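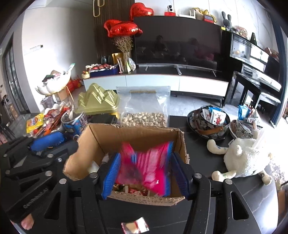

Sorting snacks in a living room. Pink packet over the cardboard box, a second gripper at the left.

Thread on how we collect examples for the sorting model, as a few people asked after the last one. I'm Duangjai Wongsuwan, I run the home collection side of Layug. 1/13

The grippers are hand-held. A person does the task with them, and the camera on the tool records what the tool sees. No arm in the house, no base to bolt down. We can be set up in a flat between breakfast and mid-morning. 2/13

The task is called "snacks to box". Pick a wrapped item, carry it to the box, let go. Each pick is one example. We had 2286 at the end of December, all from homes. 3/13

Of those, 1450 passed the check and went into training. The rest are kept in a separate folder. Most of them fail on dull things: the tool clock drifting from the video, or a recording started halfway through a pick. 4/13

Dropped items don't fail the check. If a packet slips and the person picks it up again, that stays in as one long example. The early model had only seen clean picks and would carry on to the box with nothing in its fingers. 5/13

Wrappers are the hard part. A puffed-up packet gives when you close on it, a small sweet doesn't, and a shiny one looks different from every side. The ribbed pads help with grip. They do nothing for the shine. 6/13

Blur: we keep it. The packet in the photo is smeared because it was moving, and a robot's own camera will smear it too. We tried throwing out blurred stretches in the first version and lost most of the carrying part of every pick. 7/13

We don't tidy the room. Cushions, toys, bowls, telly, whatever people have out stays out. The only rule is that the box must be reachable from where the person is sitting or standing. Torn boxes are fine. 8/13

Large dark screens and polished furniture do cause trouble, as they reflect people. We mark those recordings so the privacy pass looks at reflections as well as faces. It's slow and still done by hand. 9/13

Speed. New collectors go too fast, then after an hour too slow. We ask for the pace you'd use putting shopping away. Two practice rounds before anything is saved, and a break when the wrists start to ache - they will, the tools get heavy. 10/13

Labels are short. Start, grasp, release, plus a line of plain text such as "put the pink packet in the box". We used to write longer ones in Rokadeo and found two people would describe the same pick so differently that the text was no use. 11/13

What we're short of: picks from deep inside a heaped dish, where you have to push other things aside first. People take the easy one off the top, and so does the model. Next round I'm asking collectors to choose the target before they reach. 12/13

Brokley gets the next batch for testing on their two-armed setup. I'll post the numbers when I have them, including the bad ones. Questions about the checking script are better sent to the Layug inbox, I lose track of replies here. 13/13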